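Workshop tips: looking after hand-held grippers

Jan 1, 2022

Every supplier has a maintenance schedule, and most of them read as if they were written by the person who sells the spare parts. The Vasseur sheet that came with our pair of hand-held grippers wants the fingers replaced every 1,000 grasps. Ours were well past that in May and still closing square. Here is what I do instead, for whatever it's worth.

Wipe the finger faces with a barely damp cloth at the end of the day. Skip the Nokix cleaning spray. I tried it on one gripper and plain water on the other and couldn't tell them apart, except by smell and by the bill.

Check the finger screws by hand before you reach for a driver. If one turns under your thumbnail, it's loose. If it doesn't, leave it alone. More threads get stripped by people tightening things that were already tight than ever shake out on their own.
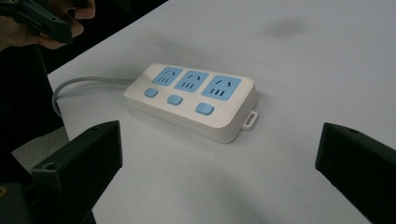
Test both grippers on the same object, in the same spot, every time. A plain light-coloured table is best, with nothing else on it. Start with the fingers wide open and close slowly. If one finger arrives first, the linkage wants adjusting, a quarter turn at a time. Forget the centring jig in the Flama catalogue. A steel rule does the job.

Don't trust the opening width on the readout. Ours said 100 mm and the calipers said 103, on a freshly calibrated unit. Write the real number on a bit of masking tape and stick it inside the case lid.

Grease is the one place I'd spend money, and even then a tube of Steltaden lasts me ages. A smear on the slide, none on the finger faces. If it's oozing out, you've used too much.

Maureen Pilkington wrote in to say she replaces her fingers on schedule and has never had a slip. Fair enough. I haven't replaced mine, and I've had one, which was my own fault for leaving grease on the pad.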